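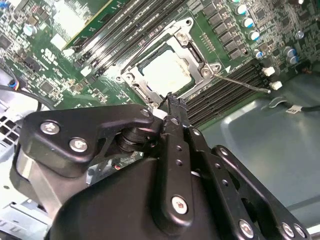

Gripper finger at the edge of a processor socket. The board is still in its chassis.

Vasanthi Pramanik keeps her hands on the controls and her eyes on the board. She is steering a robot arm by hand toward the processor socket of an old server, and every motion she makes is being saved.

"I'm not programming it," she says. "I'm doing the job the way I want it done, over and over, and the recordings are what it learns from."

Pramanik is one of two operators at Grellholm, a company that takes apart retired computers for reuse. Since September the company has been building a set of examples for a learning system called Pirihi. The hope is that Pirihi will one day open sockets, pull memory and lift out processors without anyone at the controls.

Each recording is called an episode. It begins with the arm held away from the board and ends when the operator presses a pedal. Pramanik's best session so far produced 74 of them.

"People think the hard part is strength or speed," she says. "It's the last little bit before contact. You slow down, you check the angle, you back off if you don't like it. I leave the backing off in. If I only kept the perfect ones, it would never see anybody fix a mistake."

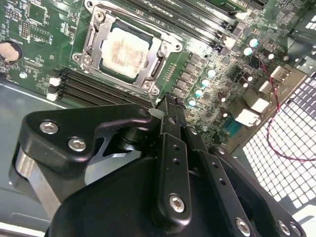
A fingertip just below a corner screw of the retention frame, with thermal paste still on the processor.

Murray Tomoana, who runs the project, says the used boards are chosen on purpose. Early on the team practiced with a clean board bought for testing, and the first trained version did well on it. Then they gave it a machine from the intake shelf.

"It went to the wrong place and sat there," Tomoana says. "Real ones have old paste on them. The metal reflects differently. There are cables wherever the last technician left them. So now we record on what comes in the door."

He asks operators to change something between episodes. They may turn the chassis, move a lamp, or start the arm from the other side. The camera rides near the gripper, so a small change in approach gives a very different view.

"Paste, glare and cables," he says. "Those are the three things I ask for more of."

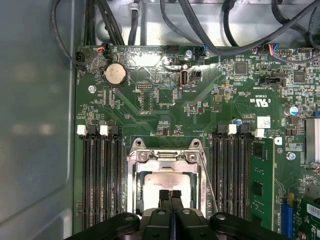 Both fingers over the load plate, between the two banks of memory slots.

Checking the recordings falls to Parviz Kazemi. He watches each one at double speed and marks it keep, trim or drop. Glare gets special attention. A load plate under a strong light can turn almost white in the video, and he wants some episodes like that, but he drops any where he can't tell where the fingertips are.

"If I can't see it, I don't expect the model to," Kazemi says. He also writes a short line of text for each one he keeps, such as "move to lever" or "fingers to load plate." It took the team a while to agree on the wording. For the first 9 sessions, he and Pramanik used different names for the same part, and he had to go back and relabel all of it.

Pramanik says her own driving has changed too. She used to pause while she thought, and the pauses showed up in what the robot did — long stops over the board for no reason. Now she plans the move before the recording starts.

Tomoana would not give a date for Pirihi working on its own. The next round will cover memory modules, which need a latch opened first.

"We'll need a lot more of the latches," he says. "Vasanthi already has a stack of boards set aside."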